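Speaker notes - Jarlath Rafferty, Sollmont
Staff briefing, Gritley site, 8/22/18

Opening. Thank the day shift for attending. Acknowledge that Brorham colleagues are joining by phone and ask them to hold questions until the end.

Slide 1 - Where we are
The folding line at Brorham has now run for 14 weeks. It handles nearly 2000 garments on a full shift. Towels and flat sheets go through well. Sweatshirts, hooded items and anything with a zip are still sent back to the tables.

Slide 2 - What changes at Gritley
Two lines will be installed in November. No permanent position will be removed as a result. Folders will be offered training as line attendants, at their present rate or higher. Pause here. Staff have asked about this point in writing and are owed a clear answer.

Slide 3 - The skill involved
Sorting and folding by hand has long been labelled unskilled labour. The Vasylenko review did not support that view. It recorded 636 stoppages, most of them caused by soft or bunched fabric.
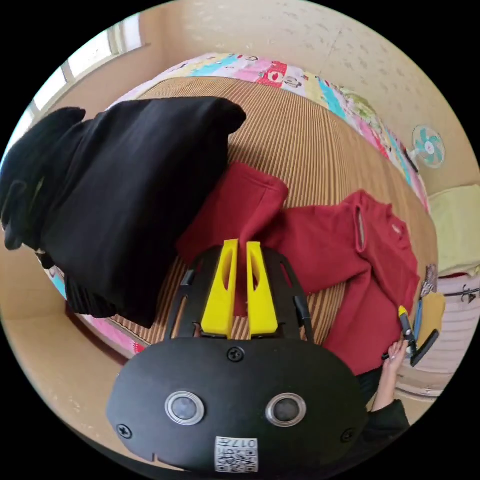

Our experienced staff deal with a twisted sleeve without stopping to think. Management will therefore ask them to help write the handling rules, and that time will be paid.

Slide 4 - Concerns raised
Pace of work, noise, and the monitoring of individuals. Line data will not be used in performance reviews - read the wording from the agreement in full.

Close. Take questions from the floor first, then Brorham. Sign-up sheets for training are at the back of the room.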